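How do I stop interior doors from swinging by themselves in an old house?

Posted by pons_and_needles, 5 Jun 2022

Hello everyone, and thank you in advance for your patience, because I tend to go on a bit! We moved into my late aunt's house last August, and we love almost everything about it, but the doors have minds of their own. The one to the back bedroom creeps open at night, and the pair between the hall and the dining room drift shut whenever we carry a tray through. My husband wants to call Hiltasach, the contractor who did our neighbor's porch, and have the frames rebuilt. They quoted us $300 just for the pair, and I would love to try something cheaper first. The hinges are the plain kind with a pin you can lift out. We are in the Risance part of town, where all the houses have settled a little, so maybe this is just life here? I've been making mood boards for the hallway in the evenings and I'd hate to paint everything and then find out the doors have to come off.
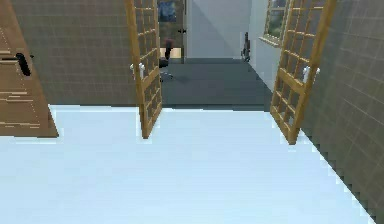 Ezequiel Beltrán
Please don't rebuild anything yet! A door that moves by itself is nearly always hung on hinges that have gone out of plumb, and in a settled house you can often calm it down in an afternoon. Start with the bedroom door. Close it, tap out one hinge pin (the middle one, if you have three), and lay it on a concrete step. Give it a light tap with a hammer so it gets the slightest bend, then tap it back in. The bend adds a bit of friction and the door stays where you leave it. If it still drifts, do a second pin, and go gently, as my first one ended up shaped like a banana and I had to buy a new one.

For the pair, hold a level against the hinge side of each jamb before you touch the pins. If the top leans toward the dining room, that's where the door wants to go. A piece of cereal-box cardboard behind one hinge leaf will correct a small lean. I used 2 layers on my mother's pantry door and it has behaved ever since.
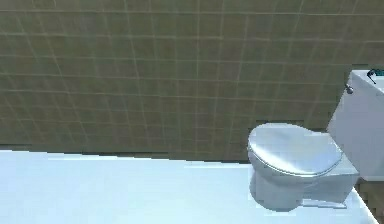
Check the screws while you're at it, too. On old doors the top hinge is often holding on by habit. Swap one short screw for a long one that reaches the stud, snug it up slowly, and watch the gap along the top of the door as you turn. Paint after all that, never before, or you'll be touching up every hinge.

skestix_fan
Bending the pin works. I've also seen people just put a doorstop there and forget about it.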